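From the brick table

Well, the white ones have beaten me again. I'd promised myself that by August the Clivance lighthouse would be at least up to the gallery, and what I have so far is a very nice base, a doorway, and a biscuit tin of parts I keep tipping out and putting back. So this month's piece is about sorting, and about laying out a table, and I'm sorry if you were hoping for a finished lighthouse. (So was I!)

For anyone who joined after the spring issue, the lighthouse is the big build from the Camen plan book, the one with the spiral stair inside that you can't see once the roof goes on. The parts list comes to 1,567 pieces and a frightening share of those are plain white. White 2x2s, white 2x4s, white slopes, white plates that look like every other white plate until you need one. When you buy secondhand, as I do, they arrive in one big mixed bag with somebody's old dinosaur leg and a hair grip at the bottom.

The thing that has helped most is brown paper. I used to sort straight onto the dining table, which is pale oak, and white bricks on pale oak at nine in the evening is no fun at all. On brown kraft paper they jump out at you. Mine comes on an 800 mm roll from the packing counter at Rao's, and I run two lengths down the table with an overlap in the middle, then mark it into squares with blue masking tape. It goes quicker than you'd think. I don't measure. I put a strip down each long side, then keep going across with more strips until it seems like enough squares, and if one cell comes out fatter than its neighbour then that's where the big plates live.
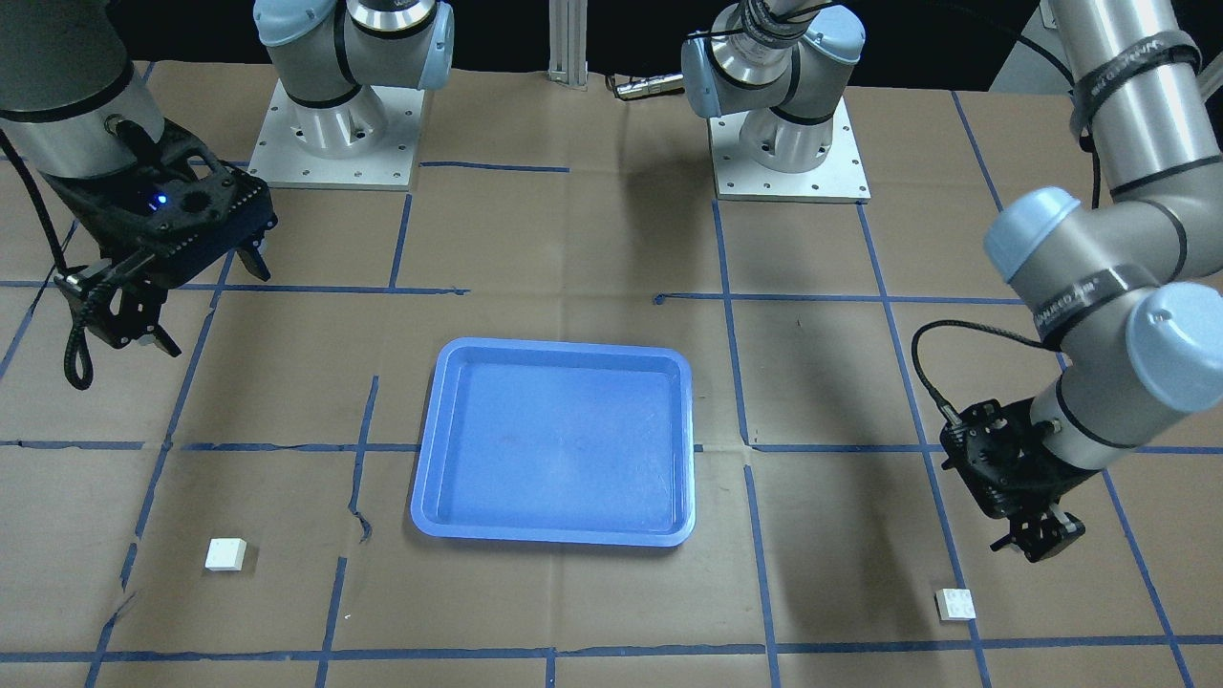 Having a fixed home for the tray is the next thing, and I'd put it in the middle of the grid every time. For years I kept mine on my left, where my mug goes, and you can guess how that ended. With the tray in the centre you can come at it from both sides, and whatever you've still got to deal with stays out on the paper around it, like the two little white blocks there, one to either side, where you can't miss them. Blue is a good colour for a tray as well. I did try a white one. I'll say no more about that, except that it's now under a geranium.

The grid does two jobs for me. First it gives every sort of brick a square to wait in, so I can stop halfway through and come back on Friday without having to remember what I was up to. Second, and this is the bit I hadn't expected to like so much, it slows me down. I pick up from one square, I put down in one square, then I go on to the next. When I sort in heaps I get greedy and start grabbing handfuls, and then the heaps run into each other and I end up cross.

I work from the far end of the table towards my chair. The far squares get the things I won't want for ages (roof pieces, lantern room, railings) and the near ones get whatever the next few pages of the book ask for. When the near squares are bare I shuffle everything down. It's a bit like moving pans forward on a hob.

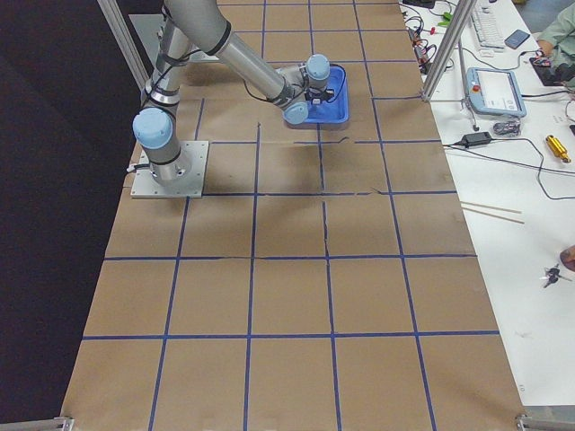

What I haven't cracked is the paper itself. It creases. You lean on it, you slide a box over it, and before long there's a ridge running right across and every 1x1 in the house rolls up against it. I've tried ironing it, on the cool side with a tea towel over, and that does flatten a crease for a day or so. Taping over the worst of it helps a bit more. A proper tear I patch from underneath, with a bit of the same paper and a glue stick, and it holds well enough until I change the whole sheet, which I do when I can no longer stand the sight of it.

A word on tape, while I'm down here among the dull stuff. Get the sort decorators use. Parcel tape brings the top of the paper with it when you pull it off, and the clear kind you can't see by lamplight. The blue peels away cleanly from kraft paper if you go slowly and keep it low and flat, and you can lift a strip and lay it again an inch over when you've changed your mind. Mine are never straight. I start out with good intentions and by the third strip there's a wiggle in it, and the bricks have not complained so far.

Now, tray size. I had a letter asking whether deep or shallow is better and I'm going to come down very firmly on shallow. A deep tub is for storing. A shallow tray is for looking into, and you want everything in it lying one brick thick so that your eye does the work and your fingers only have to go in once. A rim, yes, definitely a rim, or you'll be under the table with a torch. Rounded corners are good too, as a 1x1 plate in a sharp corner is the devil to get out and I have short nails.

And please don't fill it! I know how tempting it is. My rule with the white 2x2s is a few at a time, studs up, then move them on to their square. I had 200 of them to get through for the tower walls, and I did the lot over a wet weekend with the radio on, a little batch into the tray, check each one, a little batch out. Checking means looking at the sides for cracks, pressing the corners with a thumb and running a fingertip over the studs for tooth marks. You'd be surprised how many secondhand bricks have been chewed. I found 13 bad ones, and they've gone in the jar for landscaping, where a chewed brick makes a perfectly good rock.
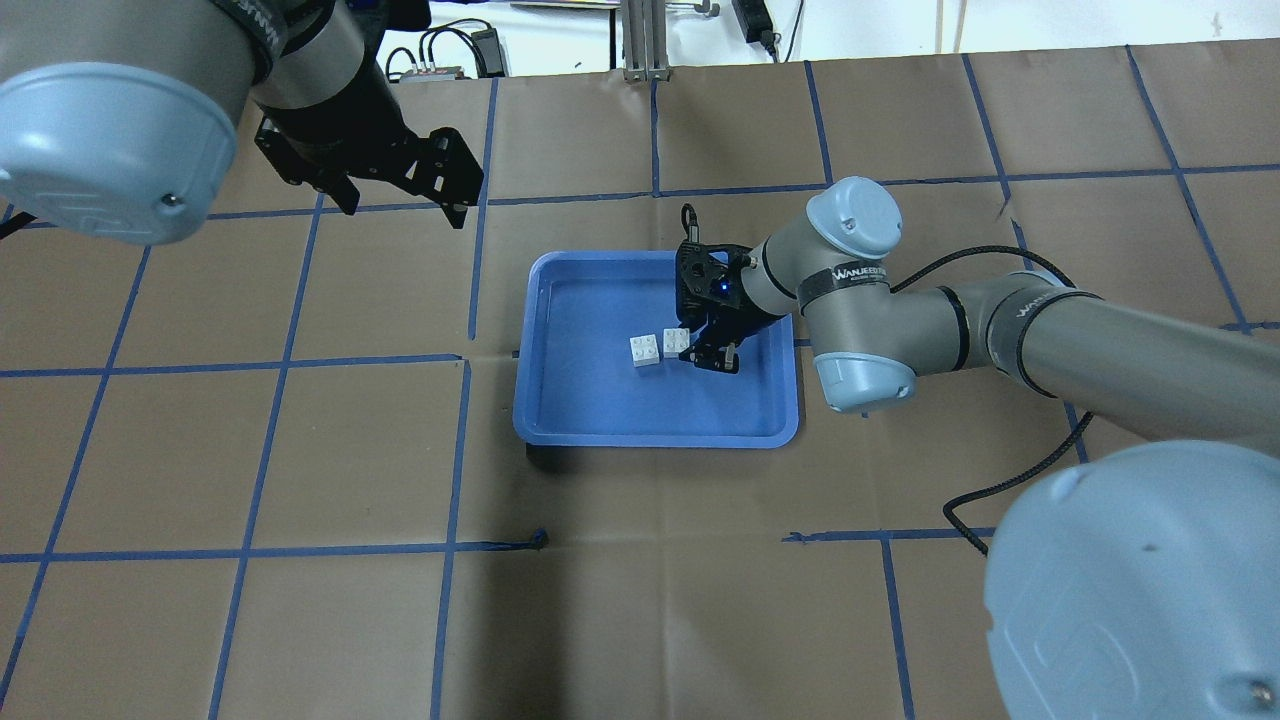 Ainhoa Vallejo writes that she does it all quite differently and wouldn't dream of going back. She turns every brick stud side down before she sorts, so that she's looking at the hollow underneath, and she says yellowing shows up there long before you notice it on top. She also thinks I'm far too soft on paper and should try felt: "It doesn't crease, it doesn't tear, and a dropped brick stays where it lands." Her own is dark green, off an old card table, with the squares chalked on and brushed out again when she's finished.

I've thought about this a good deal and I'm half persuaded. The yellowing tip I tried the same evening, and I pulled several out of my tower pile that I'd have sworn were white. They've gone round the back by the coal store door. The felt I'm less sure of. I have a cat who sheds, and I can write on paper. I'm forever scribbling page numbers in the squares in pencil, or a little drawing of the piece I'm short of, and I'd miss that. But if anyone has an old card table going spare, I'm open to bribery.

A few of you wanted to know about washing. Lukewarm water, a drop of washing-up liquid, a big bowl, swish them about and leave them for the length of a television programme. Then rinse in a colander and spread them on a towel with the studs down so the water doesn't sit inside. Don't be tempted by the oven, however low. My trays get a wipe with the same cloth when I've done, and I've stopped fretting about the scratches. Plastic on plastic will scratch, and it makes no difference at all to how well you can see a white brick on blue.
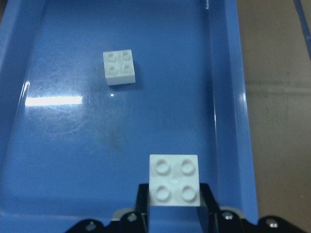 White 2x2s and a blue tray that has picked up a few scuffs.

One more thing about picking up, now that I've had plenty of practice at it. Take a 2x2 by two opposite sides, down low, and leave the top alone. If you pinch it by the studs it twists round on you, and when you come to set it down next to another one you nudge its neighbour out of line. By the sides you can lower it straight. My grandson can do this without thinking and I have to concentrate.

Next on my list is the stair. The Camen book wants it built as a separate column and dropped in from above, but the Nekov build notes (the revised ones, with the green cover) have you build it up with the walls, course by course. I've read both twice and can't choose. The column looks neater and I'm terrified of dropping it. If you've done either, do please write in, and tell me which step you swore at.

I'm also after white 1x2 slopes, the steep ones, and I can offer a very large number of red wheels in exchange. Postage my end. Drop me a line before the next issue goes off to be printed.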